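Besuch bei Grondus: Lager, Behälter und ein langer Vormittag

Im Januar waren wir mit 17 Leuten bei Grondus zu Gast. Treffpunkt war um 8.30 Uhr am Tor 2, danach gab es Warnwesten, Besucherausweise und eine kurze Einweisung. Fotografieren war nur in der Versuchshalle erlaubt.

Der Rundgang begann im Wareneingang. Grondus lagert dort Kleinteile für Praveo und zwei weitere Kunden ein, vor allem Beschläge, Winkel und Hülsen. Insgesamt verwaltet das Werk 1012 Stellplätze, davon waren am Tag unseres Besuchs 497 mit Metallbehältern belegt. Der Rest entfällt auf Kartonware und Kunststoffkisten. Die Umstellung auf Kunststoff wurde vor zwei Jahren geprüft und für die schweren Teile wieder verworfen. Ein Behälter darf dort mit fast 100 Kilo beladen werden.

Weiter ging es in die Versuchshalle. Auf den Arbeitsflächen aus hellem Holz werden die Behälter einzeln aufgestellt und begutachtet. Interessant fanden wir die Bauform: Die Seitenwände laufen schräg, damit die Teile zur Mitte rutschen und keine Reste in den Ecken bleiben. Dem Boden sieht man den Gebrauch an, er ist verschrammt und hat helle, wolkige Stellen. Lackiert wird er nach Auskunft des Werks nicht mehr, der Lack hielt nie lange.
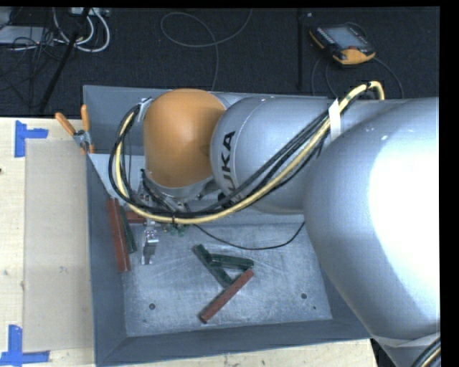
Verschrammte Böden seien kein Grund zum Aussortieren, hieß es dazu aus der Runde, bei Dratero laufe die gleiche Bauform seit Jahren; ärgerlich werde es erst, wenn sich der Rand verzieht und die Behälter nicht mehr sauber stapeln. Grondus sieht das ähnlich. Geprüft werden dort zuerst Rand und Ecken, dann die Schweißnähte.

Zum Schluss sahen wir die Waschanlage von Wada. Sie stand wegen Wartung still, die Körbe waren ausgebaut. Um 12 Uhr gab es Suppe in der Kantine, danach war noch Zeit für Fragen zu Mietbehältern und Rücklauf. Die Preisliste dazu liegt bei uns im Büro und kann dort eingesehen werden.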